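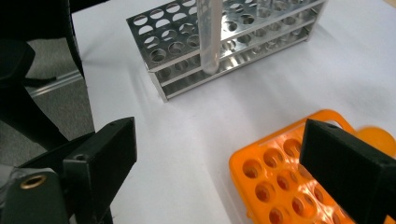

Cómo ordenar tus gradillas de tubos (y no volver a perder una muestra)

Por Paloma Obi

¡Me encantan las gradillas! Sé que suena raro, pero desde que en el laboratorio de prácticas nos pusimos en serio con ellas, trabajar en la mesa es otra cosa. Os cuento el sistema que usamos, que se monta en una mañana y sirve igual para un aula que para un laboratorio pequeño.

Qué necesitas

Una gradilla de acero inoxidable con agujeros pasantes
Una gradilla de plástico de un color vivo (el naranja es mi favorito, ¡se ve desde la puerta!)
Tubos de plástico transparente con fondo redondo
Rotulador permanente y etiquetas
Un paño que no suelte pelusa

Paso 1. Despeja la mesa
Quita todo y pasa el paño. Si la superficie es blanca, mejor todavía: los tubos translúcidos se distinguen mucho más y cualquier gota salta a la vista.

Paso 2. Reparte los papeles
El acero para lo que está en marcha, el plástico de color para lo terminado. Así de simple. La metálica aguanta bien el baño y el lavado caliente; con la de plástico, mira antes qué temperatura admite la tuya.

Paso 3. Marca el origen
Pega una etiqueta en una esquina de cada gradilla y empieza a contar siempre desde ahí. Nosotros ponemos letras a las filas y números a las columnas, de modo que «B4» significa lo mismo para todo el grupo.

Paso 4. Coloca los tubos
Mételos rectos, pasando por las dos placas perforadas, hasta que el fondo se apoye abajo. Si uno baila, prueba con otro diámetro: forzarlo o calzarlo con papel acaba en tubo volcado. Cuando hay sitio de sobra dejo un hueco libre entre tubo y tubo, ¡los dedos lo agradecen muchísimo!

Paso 5. Traslada de uno en uno
Al acabar con un tubo, pásalo a la gradilla de color y apunta su nueva posición en el cuaderno en ese mismo momento.

Limpieza
Agua tibia, jabón neutro y un cepillo fino para los pocillos del plástico, que es donde se esconde la suciedad. El acero, bien seco con el paño, queda como un espejo. Yo las lavo cada tres sesiones y las guardo boca abajo.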